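Claim against transit agency after a bus stopped hard, do I have a deadline?

Zuleica Nogueira
Posted in Transit and Traffic Injuries

In December I was standing on the Skatgate crosstown bus when the driver braked hard for a car. I fell against the fare box and hurt my wrist and shoulder. The driver wrote something down and gave me a card with a phone number. I went to urgent care the next morning, and the bill was a little over $1000. The agency's claims office says I have to fill out their own form and that a letter isn't enough. Is that right? And does it matter that the bus didn't hit anything?

3 replies

corkero_rider
They will lowball you. They offered my cousin 20 bucks and a day pass. Get a lawyer.

Flirell
Yes, use their form. Most public agencies have a claim procedure you have to finish before you can sue, and the deadline is often much shorter than for a private company. In some places it's only a few months. Look up the rule for your state today and don't go by what the person on the phone tells you.

The bus doesn't have to hit anything. What matters is whether the driver was careless, and braking for a car that cut in may not count as careless. Ask in writing that they keep the onboard video. Many systems record over it, and ours did it after 15 days. Send the form by certified mail, keep 2 copies, and attach the urgent care bill. If your shoulder still hurts, see a doctor again before you put down a final amount.

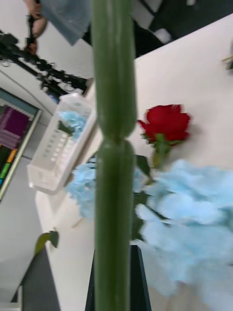 Rose on a white table, with a green stem up close.

Rashti
Agree with Flirell on the video. I'd add the route number, the time of day and the bus number if you have it. If you paid with a fare card, print the trip history, it shows you were on board. My claim took about five months and they paid the medical bill but nothing for the work I missed.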